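Print this page | E-mail to a friend

Drukum Match Ball, size 5
Reviewed for club buyers by Meenakshi Nair

Every January the catalogues land and every January there is a football that will fix your passing. This season it's the Drukum, sold here by Porkmont as a match ball for senior and upper junior grades. The carton says "elite flight response". I've asked what that measures and am still waiting.

What you get is a thermally bonded ball with a textured cover and a butyl bladder. Porkmont claims it keeps its shape for 2000 kicks against a steel plate. Fine, but no one in our league plays against a steel plate. They play on Trurovard Reserve, where the centre circle is bare dirt by round 8 and the far touchline finishes in gravel.
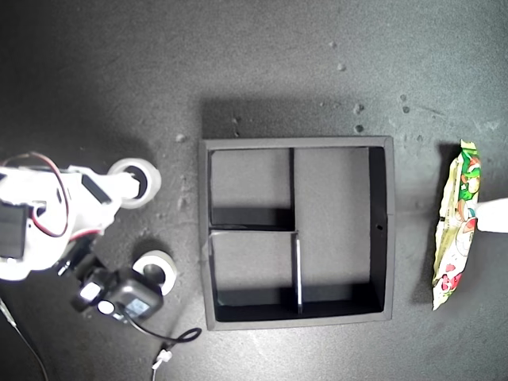
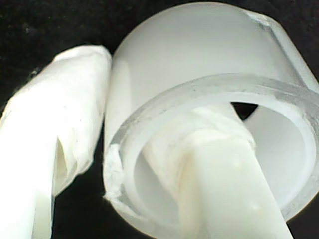
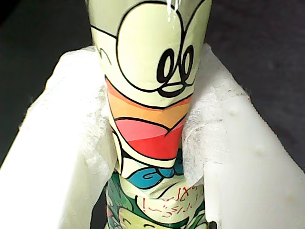
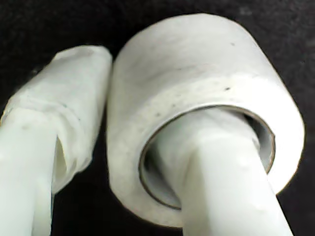

The colour is the other selling point. The fluoro panels are supposed to help keepers pick up the ball under lights. Perhaps they do under stadium lights. Ours are four poles and a prayer, and the keepers I spoke to preferred plain white.

Now the price. One ball is $100, and Porkmont will talk discounts only if you order a full bag. The Mudaliar trainer costs less than half that and has a stitched cover you can get repaired. It's heavier off the boot when it rains — I'll give Drukum that one — but under-14s won't be bending free kicks either way.

The warranty covers shape and seams for one season, "normal play" only. Artificial turf counts as normal play. Asphalt doesn't, and neither does storage in a hot car, so have a think about who carries your ball bag home in summer.

Specifications
Size: 5
Cover: textured polyurethane, bonded
Bladder: butyl
Stock code: 3155
Supplied: deflated, needle not included

Worth a look if your first grade side trains on decent grass and somebody else is paying. Buy one and play it for a month before you order the bag.

We use cookies to remember your cart and favourite items. By continuing you accept our cookie policy.

Contact us | Copyright 2020 | Back to top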